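录影棚观众席开场前安全检查表(附我的碎碎念)

大家好,又到了《Galuslow 夜谈》开录的季节。这份表我从第一季用到现在,改了好多遍,每次录影前我都从头走一圈。在 Benard 棚和 Sodora 棚干活的同事直接拿去用就行,看不懂的地方来问我。 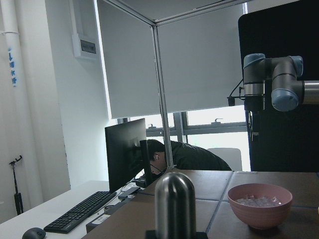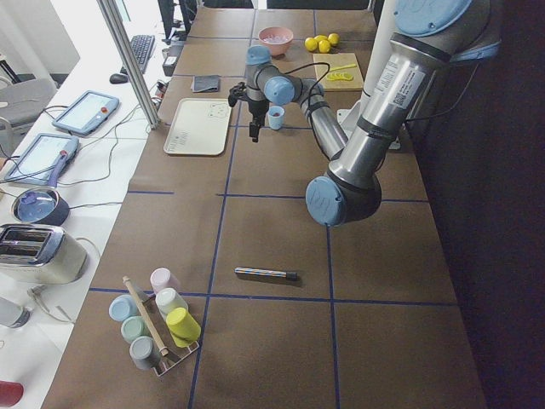
本页最后修改:September

1. 观众席人数
核定 300 座,本场发票 247 张。合格。
我说一句,票务那边总爱临时加“亲友位”,加可以,先告诉我,别让人坐在台阶上!

2. 疏散通道
4 个出口全部推开试过,门外没堆东西。合格。
三号门有点紧,得用肩膀顶一下,已报修。上一季决赛夜有人把选手的行李箱全堆在这扇门后面,我到现在想起来还来气。

3. 看台
螺栓逐排摸过,护栏晃了晃,没松。合格。
最后一排右边的踏板踩上去会响,我趴下去看了,是垫片磨薄了,先换了新的,下次重点听一听。

4. 头顶灯具
保险绳都挂了,吊杆载荷没超。合格。
追光是从 Bandara 租的,单盏比我们自己的重,挂之前请再看一眼吊杆上的标牌,别凭印象。

5. 地面线缆
不合格,已整改。
评委桌到导播间那段线没贴胶带,主持人每期都从那儿跑上台,穿的还是高跟鞋……我自己贴完了,费了大半卷。

6. 烟雾和冷焰火
本场只用烟雾,烟机离第一排 100 厘米,偏近,往后挪了。复查合格。
冷焰火留给半决赛,到时候另外填单子,灭火器也要多领。

7. 灭火器和急救箱
压力指针都在绿区。急救箱里创可贴又没了,谁拿的请补上,谢谢!

8. 对讲和广播
晚上六点试音,后排听得清。合格。
疏散广播那条录音还是老节目名,听着怪怪的,已经请音频组重录,录好之前由现场导演口播。

待跟进:三号门、疏散录音、创可贴。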